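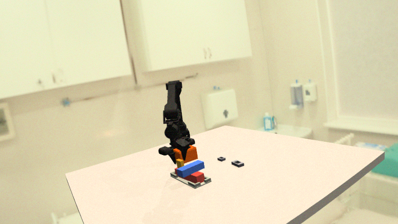

Reading time: 7 minutes

Figure 3. Rendered view of the simulated Alinik arm at the four-block task, with the gripper on the orange block and the construction standing on its base plate.

4. What the simulated bench did and did not tell us

4.1 Why we kept the simulator at arm's length

The Alinik arm was assembled at Iltside, a shared workshop in a former tyre shop, by members with access to a laser cutter, a drill press and one decent soldering station. It is a hobby build in every sense that matters to this paper. Joint housings were printed on whichever printer was free, the base is bolted to a sheet of reclaimed benchtop, and the power supply came out of a dead desktop computer. Most reports on home-built arms, including several that persuaded us to start, move quickly from a parts list to a simulated result and then to a short clip of the hardware working once. We had no wish to add another of those. Section 3 gave the parts and the assembly order. The present section treats the simulated bench as one more instrument that might be wrong, and tries to say how wrong it was.

The task is deliberately modest. Four coloured blocks, orange, blue, yellow and red, are to be built into a small construction on a light grey base plate. The rendered scene (Figure 3) places the arm at a pale tabletop in a bright room with wall cabinets, a sink area and a window. None of those furnishings enter the contact calculation. They are present for the image-based part of the controller, which has to find the blocks against something busier than a plain backdrop. We were doubtful about how much this buys. The room in the render is white, tidy and evenly lit. Iltside has a roller door, fluorescent tubes of at least two ages, and a window that gets the full western sun by mid-afternoon.

The scene was prepared in Isah, the modelling tool used by the workshop's other robotics projects, and the controller was trained entirely inside it. No real grasp was used in training. The choice was one of cost: a servo on this arm takes most of an evening to replace, and the early controllers were hard on servos.

4.2 Results in simulation

The controller was run for 528 simulated attempts after training had stopped. It completed the construction in all but three. Taken at face value the figure is excellent, and we would ask the reader not to take it at face value. The starting positions of the blocks were drawn from the same distribution used in training, the blocks were perfectly square, and friction was a single constant applied to every surface. A result this close to perfect mostly shows that the controller has learned the scene it was given.

The three failures were more useful to us than the successes. In each, the long blue block had come to rest at a slant, and the next block was lowered onto it with part of its underside unsupported. The simulator let the upper block teeter for an implausibly long time before it fell. On the real bench, blocks in that position drop straight away or stay put. Slow teetering of this kind points to contact damping set too high, and once we had noticed it we found milder versions in attempts that had been logged as successful. Some constructions that stood up in the simulator would, in our opinion, have fallen over in the workshop. We have left the success count as it was logged, since re-scoring by eye after the fact would be worse practice than reporting a flattering number with a warning attached.

A second concern is the gripper. The rendered wrist is a chunky housing with a rounded joint, and its shape follows the printed part closely. Its stiffness does not. The printed fingers on the real arm flex when they press down on a block, and they flex differently from each other, one having been reprinted in a different filament after the first one split. The simulated fingers are rigid. A controller that learns to press down hard on the top of a stack pays nothing for it in Isah. We saw a good deal of that habit in the trained behaviour and did not think to penalise it until the hardware runs were finished.

4.3 Results on the workshop bench

The same controller, with no further training, was then run on the physical arm for 34 attempts. It completed the construction in 17. We counted an attempt as complete when all four blocks were in place on the plate and the construction was still standing after the gripper had returned to its rest position. Attempts were not discarded for bumps, flat spots on blocks or other bad luck, with the single exception of a blown fuse, which stopped a run before the arm had moved and was not counted as an attempt at all.

Half is a poor result next to the simulated one, though it is better than several of us had expected. It should not be read as an estimate of anything very general. The blocks were cut from pine offcuts and sanded by hand, the same person reset them each time, and the attempts were spread over evenings in July when the workshop was cold enough that the grease in the shoulder joint was noticeably stiff. A different set of blocks or a warmer month could easily shift the result in either direction. We have no data with which to say how far.

The failures fell into two broad kinds. In the more common one, the gripper pressed too hard on the upper block and the lower blocks skated outwards on the plate. This is the rigid-finger problem described above, arriving more or less on schedule. In the other, the vision part of the controller misjudged the position of the red block and the gripper closed on its edge. Most of the misjudgements occurred before the lights were on, with the sun low through the western window. The rendered room also has a large bright window, and we had assumed that this would prepare the controller for glare. It seems not to have done so. A window that is washed out in a render does not throw a hard-edged patch of light across the bench, and it does not move during the session.

We tried one repair. A strip of thin foam tape was added to each finger, at trivial cost, and the arm was run informally for the rest of an evening. The skating appeared less severe. We did not keep a count, and the claim should be given the weight that such claims usually deserve - very little. The tape has stayed on the arm all the same.

4.4 On the usefulness of the exercise

A fair question is whether a workshop of this sort should bother with simulation. The Ziltberg kit, which is the nearest ready-made alternative to our build, comes with a taught-by-hand mode in which the user moves the arm through the job and has it play the motion back. For a fixed set of blocks in fixed positions, we suspect that such a mode would have outperformed our controller and taken one weekend to set up. We did not test this and so make no claim beyond suspicion, but a reader whose only aim is to have an arm stack blocks should probably start there.

The simulator did earn its place in two narrower respects. It caught a sign error in the elbow joint before the error could drive the real forearm into the bench, and it let members who could not get to the workshop during the week try changes to the controller from home. Both benefits concern the building and debugging of the machine. Neither depends on the simulator predicting success rates, a job at which it did badly.

We are also wary of the pictures. A rendered view such as Figure 3 is persuasive in a way that a table of contact parameters is not, and we noticed its effect on ourselves. Members who had watched the rendered arm for a few weeks were more confident about the hardware than those who had only been printing parts for it, and the second group turned out to be nearer the mark. Nothing about the realism of a soap dispenser or a cupboard bears on whether a printed finger bends. Reports that present such views beside a success rate would do well to state, in the same paragraph, how many attempts were made on the physical machine and by what rule they were scored. Several of the reports we consulted give no such number.

Two changes are planned before any further attempts. The finger model will be given some compliance, with the two fingers set separately, and friction will be varied between attempts in training. We expect both to lower the simulated success rate. If the rate stays where it is, we will take that as grounds for checking the scoring script before touching the arm.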